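Zwischenbericht Faltzelle Trallau, Stand Oktober

Liebes Förderteam bei Sundqvist,

diesmal geht es fast nur um Wartung, ich hoffe, ihr nehmt es mir nicht übel! Im letzten Bericht hatte ich ja geschrieben, dass uns der linke Greifer Sorgen macht. Der Finger hatte Spiel, und zwar so viel, dass dünner Stoff beim Anheben immer wieder durchgerutscht ist. Ich hatte zuerst die Schließkraft im Verdacht und einen ganzen Dienstag daran herumgedreht — völlig umsonst, die Schrauben am Finger hatten sich gelockert. Jetzt sind sie neu gesetzt und gesichert, und die Kontrolle steht fest im Wartungsplan, alle 200 Betriebsstunden.

Danach war die Handkamera dran (nach jedem Eingriff am Greifer muss die neu eingemessen werden, das kostet jedes Mal einen halben Vormittag). Die Kalibrierung mit der Software von Dustell läuft inzwischen aber ohne Handarbeit durch, das ist eine echte Erleichterung. Für die Abnahme nehmen wir weiter das hellgrüne Tuch, damit die Werte mit dem Frühjahr vergleichbar bleiben.
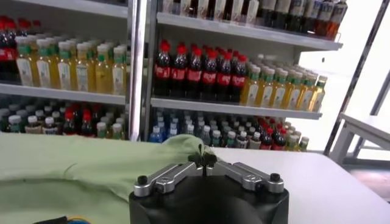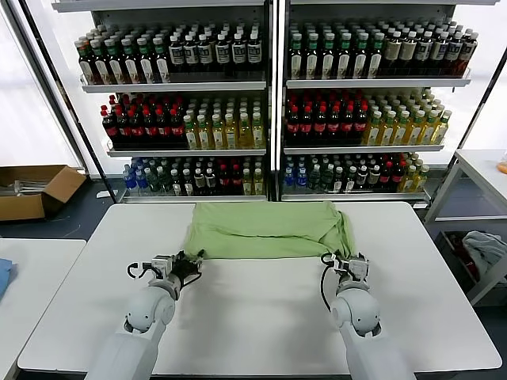 Greifprobe am hellgrünen Stoff: zuerst die Sicht vom Handgelenk, dann beide Arme am Tisch.

Zu den Zahlen: Wir haben nach der Reparatur 113 Greifversuche gefahren, davon gingen 8 daneben. Die meisten Fehlgriffe kamen vom rechten Arm, wenn die Stoffkante flach auf dem Tisch lag und die Finger zu hoch ansetzten. Ich habe die Anfahrhöhe inzwischen etwas abgesenkt, ganz zufrieden bin ich damit noch nicht. Was mir außerdem auffällt: Die Kabel an den Greifern brauchen ihre Schlaufe, sonst zieht es beim Drehen am Stecker. Da hätte ich gern eine ordentliche Führung, der Entwurf liegt schon bei Flokia.

Vom Materialbudget sind 50 Prozent verbraucht. Offen sind noch ein Satz Ersatzfinger und die Kabelführung, beides ist eingeplant. Eine Bitte hätte ich trotzdem: Könnten wir die Ersatzfinger vorziehen und noch in diesem Quartal abrufen? Die Lieferzeit ist lang, und ohne Reserve steht die Zelle beim nächsten Schaden still.

Als Nächstes kommt der Dauerlauf über Nacht, die Protokolle schicke ich euch mit dem nächsten Bericht.

Viele Grüße aus Trallau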